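Home | News | Local | What's On | Contact

Akthorpe toy library gets a new home, and I got in early for a nose around

12 comments | 50 shares

If you've got small kids and live anywhere near Akthorpe, you already know the toy library, and you've probably stood in the rain on the old church hall steps waiting for the one working key to show up. Well, those days are over! As of Thursday the whole thing moves into the former shoe store on Grube Street, two doors down from the bakery, and I'm more excited than a grown woman should be.

I stopped in while they were still unpacking (I brought donuts, so they had to let me in). It's so much bigger than the hall. There's a proper counter, a bathroom with a changing table, and a ramp at the front door, so no more hauling strollers up the steps.

Frauke Hellwig has been running the library since my oldest was in diapers, and she walked me through the new rules. Membership is $20 a year per family, same as before. You can now take home three toys at a time, and you get to keep them for three weeks. "People kept asking for longer and I kept saying no," she told me. "I got tired of saying no."

The catalog is up to 1394 items, puzzles and ride-ons included. The play food and tea party stuff still goes out the fastest, and my two would back that up. We had a plastic dinner set on loan for most of last winter.

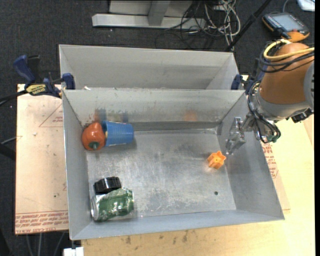
Opening hours are a little different too. Thursdays it's open until 7 p.m., which will be a huge help to anyone commuting back from Allton, and Saturday mornings stay as they were. Mondays are gone for now, though Frauke says she'd bring them back if enough of us ask.

Returns from the old hall can go straight to Grube Street, even if they're overdue. Late fees are waived through the end of April. I have a xylophone to confess to.

Share | Save | 12 comments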